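Plolora Guest Laundry: Frequently Asked Questions

Last updated in July

Where is the laundry room?
Ground floor of the Plolora building, at the end of the hall past the mailboxes. The door code is the same as the one for your apartment stairwell. If you are staying in the Atinga annex, you use the Plolora laundry too. Cross the courtyard and come in by the side door.

What are the hours?
6:30 a.m. to 10 p.m. The last wash has to be started by 9 p.m. The machines lock themselves at 10, and anything still inside stays there until morning.

How do I pay?
With a Flotano card or the Flotano app. The machines don't take coins or bills. Cards are sold at the front desk and come with no money on them. You can add money at the wall unit next to the dryers, which takes debit and credit cards only.

I forgot the PIN for my card.
New cards are all set to 1122. If you changed it and can't remember the new one, bring the card to Corina Bucur at the front desk and she will reset it. The balance stays on the card.

Can I get a refund of what's left when I check out?
Yes, if you hand the card in at the desk. App balances are refunded through the app and take several business days.

Do I need to bring detergent?
Yes. Use the high-efficiency kind, marked HE on the bottle. Regular detergent makes too many suds in the front-load washers and the machine will stop with a drain error. The desk sells single packets if you only have one load to do.

How much can I put in a washer?
Fill the drum loosely to about three quarters. You should be able to fit your hand in above the clothes. An overfull washer won't spin properly and your things come out heavy with water, then need two rounds in the dryer.

Can I wash a comforter or sleeping bag?
Only in the large washer by the window. Twin and full sizes are fine. Queen and king comforters should go to Trosulari, the dry cleaner two blocks south. Rugs and anything with a rubber backing are not allowed in any of the machines.

Which temperature should I use?
Cold for dark colors and anything new. Warm for everyday clothes, sheets and T-shirts. Hot for towels and white cotton. If the care label says something else, follow the label.

My clothes are still damp after one dryer cycle. What's wrong?
Usually the lint screen. Pull it out, clear it, and run the dryer again. If it was already clear, try a smaller load. Jeans and towels dry slowly when they are mixed with light things, so do them separately. If a dryer isn't heating at all, leave it and report it as described further down.

Someone's laundry is sitting in a finished machine. Can I move it?
Wait 15 minutes after the cycle ends. After that you may take it out and put it in one of the baskets on the shelf. Please don't put other people's clothes in a dryer, even as a favor. We had a shrunken wool sweater last winter and a long argument over it.

I found something that isn't mine. Where does it go?
Hang it on the line beside the folding counter or hand it in at the desk. We keep found items for a month. Napkins, handkerchiefs and single socks make up most of it.
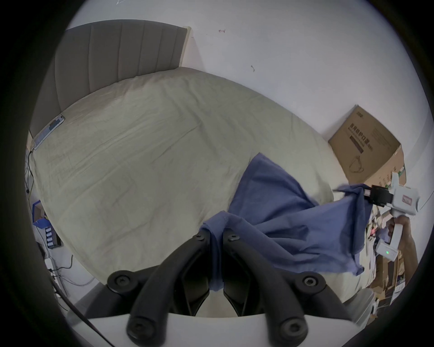

What do I do if a machine breaks down?
Text 2887 from your phone with the number on the front of the machine and a few words about the problem. The text goes to Chun-hung Hsu or Man-lok Hsu, depending on who is on duty. Don't force the door. If your clothes are locked inside after hours, call extension 1515 instead and someone will come down.

The machine took my money and didn't start.
Check that the door is fully shut and press Start once more. It can take half a minute. If nothing happens, text the number given in the answer above and include the last four digits of your card. Refunds go back on the card, usually the same day.

Can I leave an iron or drying rack in the room?
No. There is an ironing board on the back of the door and an iron at the desk, which you sign out. Drying racks are for use in apartments only.

Is the laundry room cleaned?
Every morning before it opens. If there is a spill during the day, the mop is in the closet next to the sink. Pei-shan Cheng at the desk has the key.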